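碗碟架到底怎么摆才顺手?我家的沥水架整理法

作者:Grikine

我家厨房不大,水槽边能用的台面只有一小块,偏偏碗碟架又非放在那里不可。搬家以后我折腾了好久,架子换过位置,盘子换过方向,最后总算摸出一套自己特别喜欢的摆法!二月份在博客上提过一句,好几位读者留言让我写详细一点,那就从头讲起。

先说要准备的东西:一个双层金属碗碟架(有线齿的那种),一块吸水布,一块干的细棉布,一个装零碎的小碗。没有双层的,单层也行,后面第三步跳过就好。

第一步:清空台面

先把架子整个拿下来,台面上的东西全部挪走,擦一遍。架子脚底下最容易积水垢,用白醋兑温水敷几分钟再擦,比干搓省力多了。架子本身也顺手冲一下,重点刷线齿根部,旧牙刷就够用。

第二步:给架子定位置

我的架子靠台面左侧放,右边整片留出来切菜、备料。如果你家水槽在右手边,反过来就是了。定好以后按一按四角,看看晃不晃。脚垫歪了就扶正,掉了一只的话,剪一小块硅胶垫先顶着,千万别凑合,装满盘子的架子滑起来真的很吓人。

我这块台面从墙边到外沿不算深,所以架子离外沿至少留一掌宽,胳膊来回也碰不到。

第三步:大盘先上

盘子从大到小放,大圆盘立在最外面,盘面朝同一个方向,每只卡进一格线齿。厚边的盘子占地方,可以隔一格放一只,别硬塞。我家有一套 Kikance 的深色釉边盘,边缘特别厚,挨在一起怎么都干不透,隔开以后大概 38 分钟就能收进柜子,太有成就感了。

小一点的盘子放在大盘后面。拿的时候会多一个动作,不过架子看起来整齐很多,小盘也不容易倒。

第四步:碗要斜着放

这是我最想说的一条!碗口完全朝下,热气闷在里面,碗底圈那一圈还会存水;碗口朝上更不用说了。正确的做法是把碗侧过来,斜斜靠在盘子后面或者线齿上,让开口朝向外侧。深碗尤其要这样。刚开始会觉得歪歪扭扭不好看,用两天就习惯了。

汤碗如果太重,一斜就滚,那就在它旁边插一只小碟子挡着。

第五步:台面上只留一只小碗

洗好的碗碟都上架以后,我会在台面中间留一只小圆碗,专门收零碎:笔、笔帽、夹子、橡皮筋。我家习惯用白板笔在保鲜盒上写日期,笔总是写完随手一丢,一顿饭做下来东一支西一支。 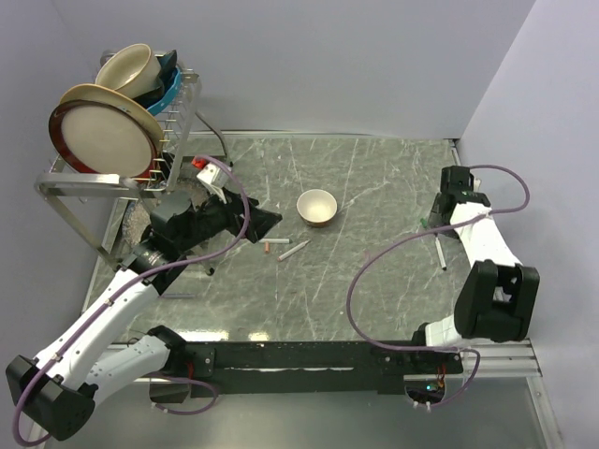 收的时候先把笔帽找齐,盖好再归拢,不然笔头一晚上就干了。长的笔竖在小碗里容易把碗带翻,我的办法是短的东西进碗,长的横着放进抽屉。要是你有高一点的筒子,那全部插筒里更省事,Tehrani 那种厚底杯子就很稳。

顺便说一下浅纹路的石纹台面。白色的小东西放上去还算显眼,浅灰色、细细的那种就特别容易看漏,我收台面的时候会弯下腰侧着看一眼,再用手掌从里往外抹一遍。靠墙那条接缝也别忘了,面包屑最爱躲在那里。

第六步:晚上花 2 分钟收尾

睡前把干透的碗碟收进柜子,架子擦一把,吸水布挂起来。盘子按明天早上要用的顺序放,早餐盘在最上面。我家平时大小碗碟加起来几乎 16 件,收一轮真的很快,放一首歌都听不完。

几个常见的小问题

线齿太密,厚盘子放不进去怎么办?用手轻轻掰开一点是可以的,但别反复掰,焊点会松。

架子生锈点怎么处理?小苏打加水调成糊,敷一会儿再擦,擦完一定要用干布吸干。

木碗能不能一起放?可以,放在最通风的外侧,别压在瓷碗下面,干了马上拿走。

下一篇想写抽屉里的分隔,我刚用 Pramesitz 的旧纸盒裁了几条隔板,效果比想象中好,等我把刀叉那一格弄完就发上来!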